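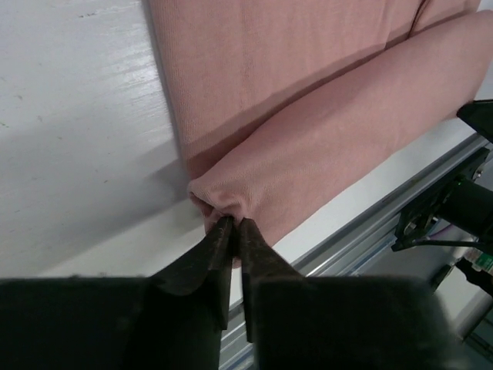

Bivudus-App: kein Bestätigungscode nach Nummernwechsel

geaomar
Hallo zusammen, ich hoffe, ich bin hier im richtigen Unterforum gelandet. Ich habe seit August eine neue Handynummer und wollte gestern Abend endlich mein Bivudus-Konto darauf umstellen (ja, ich weiß, hat gedauert). In der App auf Profil, dann Nummer ändern, neue Nummer eingegeben, auf Senden getippt, und es kommt kein Code. Fünfmal probiert, danach stand da nur noch Fehler 307. Meine alte SIM habe ich leider schon zurückgegeben. Das Armband selbst zählt brav weiter, aber es synchronisiert nicht mehr, und ich hätte meine ganzen Laufdaten schon gern behalten. Hat jemand eine Idee?
Liebe Grüße, Omar

mayuree_r
Hallo Omar, willkommen! Das hatte ich im Sommer auch und war schon kurz davor, alles in die Schublade zu werfen. Bei mir lag es an der Null. Wenn du oben Deutschland auswählst, setzt die App die +49 davor, und dann darf die Nummer nur noch mit der 1 anfangen, also 151 und so weiter. Fehler 307 heißt einfach, dass du zu oft angefordert hast. Einen Tag warten, dann geht es wieder.

Pantelis P.
Am besten die App löschen, neu installieren und mit der neuen Nummer ein frisches Konto anlegen. Dauert keine Viertelstunde, und man hat seine Ruhe.

usa.m
Bitte nicht, Pantelis! Damit hängt das Armband weiter am alten Konto und lässt sich mit dem neuen gar nicht koppeln. Meine Schwester hat das so gemacht und durfte danach wochenlang mit dem Support hin und her schreiben. Omar, solange du in der App noch angemeldet bist, melde dich auf keinen Fall ab, sonst will sie den Code an die alte Nummer schicken.

Pantelis P.
Bei meinem Stirklow ging das ohne Probleme, Usa. Aber gut, das ist ein älteres Modell, und meine Daten waren mir ehrlich gesagt ziemlich egal.

geaomar
Vielen lieben Dank euch allen, so schnell hatte ich gar nicht mit Antworten gerechnet! Angemeldet bin ich zum Glück noch. Die Null hatte ich natürlich mit drin. Ich lasse es jetzt bis morgen liegen und exportiere vorher noch die Läufe, 467 sind es inzwischen, da hängt man ja doch dran.

mayuree_r
Gute Idee mit dem Export! Nimm am besten das WLAN dafür, bei mir waren es 115 MB, und übers Mobilnetz ist er mir zweimal abgebrochen.

geaomar
Kurze Rückmeldung: heute ohne Null eingegeben, und der Code war nach ein paar Sekunden da. Synchronisiert hat es auch gleich wieder. Danke, Mayuree, und danke, Usa, fürs rechtzeitige Bremsen!

usa.m
Das freut mich sehr! Trag bei der Gelegenheit gleich noch eine E-Mail-Adresse unter Sicherheit ein, dann kommst du beim nächsten Wechsel auch ohne SMS rein.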